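桌子底下那个抽屉,到底该怎么收拾

Lisia居家小记 · 收纳与打扫

上回写完厨房台面,好几位读者留言,说台面倒是清出来了,东西全跑进了桌子的抽屉里,现在拉都拉不开,问能不能专门讲讲抽屉。我看了忍不住笑,我自己家也是这么过来的。那就慢慢讲,从桌面讲到抽屉,再讲到桌子脚下的地砖,话多,您泡杯茶,挑用得上的看就好。

先说哪种抽屉最容易乱。按我的经验,最乱的那个往往离人最近:白色的大桌子,桌面下头一个浅浅的抽屉,站着一伸手就够得着。快递单子、没拆的茶包、超市的塑料袋、一把不知道开哪扇门的钥匙,顺手就进去了。深柜子反倒好一点,要弯腰,人一懒就不往里塞。所以收拾的时候,从站着最顺手的那个抽屉开始,收拾完当天就能觉出好处,后面的也有劲头接着弄。

时间上呢,别挑大扫除那天。大扫除的时候人已经累了,看见一抽屉零碎只想整个倒掉或者整个推回去。我一般放在星期四晚上,吃完饭,碗洗好了,电视开着当个响儿,一个抽屉从头到尾弄完也就是一集电视剧的工夫。您要是早上精神好,早上弄也一样,白天光线足,抽屉角落里有什么都看得清楚。

第一步,把抽屉整个腾空。

这一步很多人舍不得做,总想在里面拨来拨去,左边的挪到右边,右边的叠到左边,忙了半天还是那么多。您就把它全拿出来,摊在桌面上。白桌面有个好处,什么东西放上去都显眼,一枚回形针都藏不住。怕划伤桌面的,底下铺一条旧浴巾或者一张旧床单,钥匙、剪刀、起子这些带尖的放在布上。铺浅色的布比较好找东西,花布会把小螺丝吃进去,我在花布上丢过一颗眼镜螺丝,找了一个晚上,最后是第二天抖布的时候听见它掉在地上的。

腾的时候手往最里头探一探。抽屉后壁那一带最爱藏软的东西,塑料袋尤其爱往后头缩,抽屉一开一关,它就一点一点往后跑,有时候还会从后壁上头翻出去,卡在滑轨后面。您要是发现抽屉最近关不严,总差那么一指宽,先别急着怪滑轨坏了,把抽屉拉到头,拿手电往里照一照,十有八九是卡了个袋子或者一张纸。

拉到头还看不清的,就把抽屉卸下来。三节的钢滑轨,两侧通常各有一个小塑料拨片,一边往上拨,一边往下压,两只手同时动,身子稍微往后带一下,抽屉就出来了。各家做的拨片方向不一样,头一回卸的话,先看清楚再使劲。重的抽屉请先腾空再卸,这话听着多余,可我真见过有人连着一抽屉电池一起端下来的,手一软,满地滚。老式木滑条的抽屉没有拨片,往上抬一点再往外抽就行,装回去的时候两边对齐了慢慢推,别用膝盖顶。

第二步,擦。

抽屉框是白的,里头是浅色木头的,这种搭配现在很常见,好看,也容易显脏,两样要分开擦。

白框用微湿的软布擦就够了,沾了手印的地方,布上点一滴洗洁精,擦完再用清水布过一遍。把手附近和上沿是最脏的,每天手都要碰,颜色会慢慢发暗,天天看着不觉得,擦一下才知道差了多少。圆珠笔道子可以用橡皮先试一试,普通的白橡皮就行,轻轻蹭。那种磨砂的神奇海绵我用得很小心,它其实是把表面磨掉一点点,亮面的白漆蹭多了会发乌,对着窗户一看,一块一块的。真要用,先在抽屉侧面试一小块,看得过去再往正面用。

里面的木头怕水,布要拧得很干,干到摸着只觉得凉、手上不沾水的程度。先用吸尘器的扁嘴把四个角吸一遍,没有扁嘴就用一把旧油漆刷,把灰往一个角扫,再拿胶带粘起来。木屑、饼干渣、铅笔灰都在缝里,直接上湿布就成了泥,抹得到处都是。擦的时候顺着木纹走。擦完别马上把东西放回去,抽屉敞着晾一会儿,秋冬天晾十来分钟够了,梅雨天就多晾一阵,或者拿小风扇对着吹。

要是木头有味道,抽屉晾干以后,拿个小碟子装点小苏打放进去,关一晚上。干茶叶也行,装在旧丝袜里扎个口。香薰片我不太推荐,原来的味道还在,上头再压一层香,打开的时候冲得很,要是抽屉里还放着茶包和零食,那就更串味了。

滑轨也顺手照顾一下。拿干布把滑轨里的旧油泥抹掉,棉签伸进去转两圈,出来是黑的就再换一根。抹干净以后要是还涩,钢滑轨点一丁点缝纫机油,来回推拉几下,多余的擦掉,油多了反而粘灰。木滑条千万别上油,油渗进木头里更涩,拿一小截白蜡烛在滑条上来回蹭,或者买一块抽屉蜡。我用的是Trnka的一块抽屉蜡,用了很久还剩大半块,蹭一次能管一季。手边没有的,蜡烛头一样好用,就是颜色深的蜡烛别用,会在浅木头上留印子。

第三步才轮到分东西。

摊在桌上的那一堆,我的分法很土,先问这个东西是在这张桌子旁边用的吗。写字用的、拆快递用的、量尺寸用的,在桌边用,留下。电池、灯泡、说明书,不在桌边用,走。感冒药更不要放在这里,药要放在干燥的、孩子够不着的地方。走的东西先放进一个纸盒子,别一件一件地往别处送,送着送着就在别的屋子里忙起来了,回来一看桌上还是一摊。等抽屉全收好了,端着盒子走一圈,一次送完。

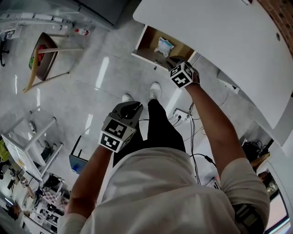 留下来的东西,按用得勤不勤放。天天用的放在抽屉前半截,抽屉拉开一半就能拿到。隔几天用一回的放中间。一年用不了几次又非得放在这儿的,放在最后头。您可能觉得这还用说吗,可您现在去拉开抽屉看看,前头放的多半是上星期随手扔进去的东西,天天要用的笔反而在后面。

塑料袋我要单独说一说,它实在是抽屉里的头一号麻烦。

家家都攒袋子,白的、浅蓝的、红的,有的薄有的厚,攒的时候都想着以后装垃圾用,结果一个套一个,鼓鼓囊囊一大团,占的地方比什么都大。而且团着的袋子里有空气,您把它按下去,它慢慢又涨起来,顶着抽屉面板,关抽屉的时候上沿就夹住一个角。我后来的办法是这样的:袋子摊在桌面上,用手掌从袋底往袋口赶,把气赶出去,顺着长的方向对折,再对折,成了一条,然后从袋底开始往上折三角,折到最后把两个提手塞进去,就是一个小三角包。也可以不折三角,把那一条卷起来,提手绕一圈塞好。哪种都行,顺手的那种才做得长久。

数量上给自己定个死数。我家抽屉里只留11个,正好排满一个小盒,满了再来新的,就先把旧的拿去套垃圾桶。以前没定数的时候,我从一张桌子里清出来的袋子能塞满一个枕套,自己看了都不好意思。另外,袋子放进去之前闻一闻、摸一摸,装过鱼装过肉的直接当垃圾袋用掉,买过葱姜的抖干净土。放久了的可降解袋子会变脆,一碰就掉渣,渣粘在木头上很难擦,这种隔一阵子就要用掉,别存着。

家里有小小孩的,塑料袋别放在矮抽屉里,放高处,或者给抽屉装个儿童锁。这件事请别嫌麻烦。

如果袋子里本来就装着东西呢?比如一包螺丝、一套没用完的贴纸、一件衣服的备用扣子,连袋子一起扔在抽屉里的。我的建议是能换透明的就换透明的,拉链袋最好,看得见里面是什么,不用每次解开来看。换不了的,在袋口贴一小条纸胶带,写两个字。写字的那一面朝上放,不然等于没写。

分隔盒到底要不要买?要我说,先别买。好多人收拾的第一步就是下单,买回来一看,高了,抽屉关不上,或者宽了半指,放进去歪着。您先用家里的纸盒子顶一段时间,手机盒、点心盒、茶叶盒的盖子,都挺合适。用上一两个星期,您就知道自己究竟要几格、哪格要长一点了。到那时候再量尺寸去买也不迟。

量尺寸有个讲究,要量抽屉里面的净空,别量外面的面板。宽度量前头,也量后头,便宜一点的抽屉前后会差一点点,取小的那个数。高度从底板量到抽屉上面那块横档的下沿,再往下减一点,给盒子留个活动的余地。我家那个抽屉净高13厘米,我买的是Trastix的浅盒,上面还空出一截,能平放一沓信封。买之前在纸上画个框,把盒子的尺寸写进去摆一摆,比对着手机屏幕想要靠谱得多。

盒子在抽屉里会跑,这个也很烦人,一关抽屉,哗啦一下全滑到后面去了。底下垫一层防滑垫就好,超市卖的那种网格的,剪成抽屉底的大小。剪之前先用旧报纸打个样,报纸放进抽屉里,沿着边用指甲压一道印,拿出来照着印剪,再拿报纸去比防滑垫。木头底板上别用双面胶粘盒子,以后想换位置,揭下来会带起一层皮。要粘就用可以撕掉的无痕胶,或者一小块蓝丁胶,四个角各按一点。

笔这一格也说一句。笔不必全留,每支在废纸上画一道,画不出来的就走,画得出来但是您从来不爱用的,也走。剩下5支够不够?我觉得很够了。剪刀尖朝里放,美工刀把刀片退回去再放,抽屉里伸手摸东西的时候多,划一下可疼了。

桌面上有走线孔的桌子,现在很多书桌和餐桌都有,一个小圆孔,电线从那里穿下去。这个孔跟抽屉其实有关系,常有人没留意。孔要是正好在抽屉上方或者旁边,橡皮屑、米粒、回形针会从孔里掉下去,掉进抽屉或者卡在滑轨上。孔暂时不用的话,买个同样大小的塑料盖子盖上,或者拿一小块毛毡塞住。用着的话,电线穿好以后要在桌子底下理一理,沿着桌板背面用理线夹固定,别让它垂在抽屉的路上。您趴下来看一眼,抽屉拉到头的时候,后面有没有蹭到线。充电线的外皮被抽屉蹭破是很常见的,破了就换,别拿胶布缠一缠接着用。

孔边上那一圈也容易积灰,抹布抹不进去,用一根干的棉签绕一圈就出来了。

说到桌面,白色的大桌面我也多讲几句,收拾抽屉的时候反正是要擦的。白桌面最怕的是茶渍、酱油、咖喱,还有彩色的塑料袋。对,又是塑料袋,印了字的袋子湿着压在白桌面上一夜,第二天那些字可能就印上去了。真印上了,先别用硬的刮,拿棉片蘸一点医用酒精敷在上面,过一会儿轻轻擦,桌子角落先试过再动手。茶渍用小苏打加一点水调成糊,敷一敷再擦。擦的方向呢,从远的那头往自己这头擦,一道压着一道,别画圈,画圈会把脏东西又带回擦过的地方。光亮的白桌面最后用干布收一遍,不然有水印,晚上灯一照,一片花。

要不要上保养蜡,看桌面是什么做的。实木刷漆的可以上,我用过Sultton的无色蜡,薄薄一层,擦开了不粘手。贴面板的就不用了,蜡吃不进去,浮在面上,还容易粘灰,手一按一个印子。

桌子底下那块地方,趁抽屉卸下来也一并扫了吧。平时蹲不下去,或者蹲下去头会撞到抽屉,现在刚好敞亮。

亮面的浅色地砖,掉一点黑的东西就特别扎眼,一小片胶皮、一粒线头、鞋底带进来的碎屑,站着低头就看得见。先别用湿拖把去拖,干的碎屑湿了会粘在地上,拖出一条灰道子。拿一张厨房纸先捏起来,或者用胶带粘一下,剩下的再吸尘。黑印子要分清楚,能捏起来的是渣,捏不起来的多半是鞋底蹭的橡胶印,这种用一块网球切开来的绒面去蹭,或者干的白橡皮,蹭几下就淡了。椅子腿拖出来的黑道也是一样的办法,然后记得给椅子腿贴上毡垫,毡垫脏了要换,里头裹了沙子的毡垫比不贴还伤地砖。

拖亮面砖,水里的清洁剂要少放,我一桶水只放一瓶盖,还是放不满的一瓶盖。放多了拖完发黏,走过去一串脚印,大家总以为是没拖干净,越拖越加清洁剂,越加越黏。要是您家已经这样了,用热一点的清水连着拖两遍,再用干布拖收一遍,一般就回来了。拖的时候从最里头往门口退着走,穿白底的鞋或者干净的拖鞋。地还湿着的时候亮面砖很滑,家里有老人的,等干透了再叫人进来。

柜脚和地砖接缝的那条线,用旧牙刷。白柜子的侧板下沿如果老是被拖把水泡着,时间长了会鼓,所以拖到柜子边上,拖把要再拧干一点,拖完拿干布沿着底边抹一道。已经有点起毛边的,晾干以后用透明指甲油薄薄封一层,能挡不少时候。

挨着砖墙放的桌子,另有一件小事。裸露的红砖墙好看,可是会掉粉,尤其是没有封过的。桌子别贴死,留一掌宽的缝,隔一阵子用软毛刷把墙面往下扫一扫,再吸地。要是桌面靠墙那边总有一层红粉,擦的时候先吹掉或者吸掉,直接拿湿布抹,白桌面会染上一层淡淡的砖红。砖墙想封的话,找亚光的砖石封闭剂,先在看不见的地方试一小块,颜色多少会深一点,您得看得惯才行。

都擦干净了,抽屉装回去。装的时候两边滑轨同时对上,推到底听见咔的一声,再整个拉出来一次,确定没有歪。歪了的抽屉也能关上,但是面板会一边高一边低,时间长了滑轨里的珠子会掉出来。装好先空着推拉几回,觉得顺了,再把东西一样一样放进去。

放回去的时候,别把抽屉填满。我知道收拾完看见空地方,人就想往里放点什么,您忍一忍。抽屉前头最好留一块巴掌大的空当,专门给当天顺手扔进来的东西,收据呀、发夹呀、掉下来的扣子呀。日子总是要过的,东西总会进来,有个地方让它待着,它就不会压到别的格子上去。等这块空当满了,坐下来理一理就好,用不了一盏茶的工夫。

轻的和重的也要搭配一下。重的东西别全堆在一边,抽屉会往那边沉。浅抽屉的底板通常很薄,插在槽里的那种,放一沓厚相册、一罐子硬币,底板就往下弯,弯到后来从槽里脱出来。底板已经有点弯的,把抽屉翻过来,底下横着加一根薄木条,两头用木工胶粘住,压一晚上,第二天再用。

平时的维持,我是这么做的,您参考参考。每隔7天,就是我那个星期四的晚上,把抽屉拉开看一眼,不属于这儿的拿走,三角包的袋子摆摆齐,前头那块空当清一清。到换季的时候再全部腾空一次,十月那一回我会仔细一点,天要冷了,窗户开得少,趁着还干爽把木头好好晾一晾,滑轨也抹一抹。几乎所有的抽屉我都是照这个做法,大的小的没有什么区别。

家里人不配合怎么办,也有读者问过。我的办法是少讲道理,多贴标签。格子边上贴一小条,写上“袋子”“笔”“钥匙”,别人拿了东西,看着字就知道往哪儿放。字写大一点,朝着站着的人的方向贴,贴在格子前沿的内侧,一拉开就看得见。小朋友不认字的,画个图,他们画得丑一点也随他们去,自己画的标签他们特别肯听。

再补几个零碎的小办法,都是读者问过、我又老是忘了写的。

抽屉一拉就整个滑出来的,多半是挡块掉了,去五金店买一对小的塑料挡块,带背胶的那种,贴在滑轨末端。没有店的话,先在抽屉后头粘一小块硬毡顶着。

抽屉关上声音太响的,在面板背面的两个上角贴两粒透明的防撞粒,贴之前用酒精把那里擦干净,不然几天就掉。

抽屉自己会慢慢滑开的,大概是桌子不平。拿个水杯装半杯水放在桌面上看看水面,往哪边歪就调哪边的桌脚,多数桌脚底下能拧。

拉手松了,把螺丝卸下来,在木孔里塞半截牙签,沾一点白胶,再拧回去。别拧得太死,面板薄的会裂。

浅木头上有一圈杯子印的,拿一块薄棉布盖着,熨斗开最低温,不放蒸汽,轻轻按一下就拿起来,看一看,再按一下。这个要有耐心,也只适合实木的,贴皮的别试,胶会软。

抽屉里有小虫子的,先找零食,一定有漏了的糖或者饼干渣。全部清掉,吸尘,擦干,后壁的接缝也别漏,再放两片晒干的橘子皮,过几天拿出来换新的。

剩下那个要送走的纸盒子,您今天就端着走一圈吧,别放在桌子底下过夜。我家那只在桌子底下放了一个多月,里头那把不知道开哪扇门的钥匙,后来又回到抽屉里去了。

下一篇想写鞋柜,已经有人在催了。您家鞋柜里要是有什么收不进去的,留言告诉我,我试过了再一起写。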